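Tazi, galerie du mois d'août : la collecte chez Tristum

Bonjour et bienvenue sur la page de la galerie. Je m'appelle Rochelle Benavides et je m'occupe des démonstrations pour le projet Tazi. Le français n'est pas ma langue maternelle, je vous prie donc d'excuser les petites fautes. Je voudrais présenter notre travail de collecte, parce que plusieurs personnes m'ont écrit pour savoir comment nous préparons les exemples avant l'entraînement.

Le principe est simple à expliquer et assez long à faire. Une personne tient la pince à la main et exécute une tâche domestique du début à la fin. La caméra fixée sur la pince enregistre tout. Ensuite, le modèle apprend à partir de ces enregistrements. Une démonstration de la série actuelle dure 20 secondes en moyenne, et nous en gardons plus de 23 par séance, après le tri.

Pour les tâches de lessive, nous avons choisi de travailler avec de vraies machines et non avec des maquettes. Les hublots n'ont pas tous la même forme, les boutons non plus, et le modèle doit rencontrer cette variété assez tôt.

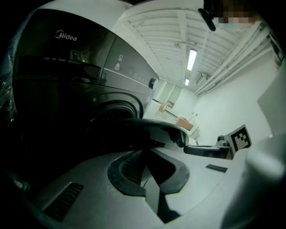
Le plus difficile pour la personne qui démontre est de garder un rythme régulier. Au début, tout le monde va trop vite, surtout à l'approche de la porte. Vaughn Abernathy, qui a écrit le protocole, demande de marquer un court arrêt avant chaque contact. Cet arrêt aide beaucoup au moment de découper les séquences. Nous demandons aussi de changer la position de départ après 10 essais, sinon le modèle retient le chemin et il oublie de regarder l'objet.

Les essais manqués sont conservés dans un dossier séparé. Je les relis le mardi avec le logiciel Salto, qui affiche la trajectoire de la pince à côté de la vidéo. Une erreur suivie d'une correction peut rester dans le jeu de données, à condition que la correction soit nette. Si la main hésite trop longtemps, j'écarte l'enregistrement.

La prochaine série se fera à Brurach, avec trois tâches de cuisine : ouvrir un tiroir, ranger une tasse, essuyer un plan de travail. Les consignes pour les participants seront disponibles sur la page du projet, en français et en anglais.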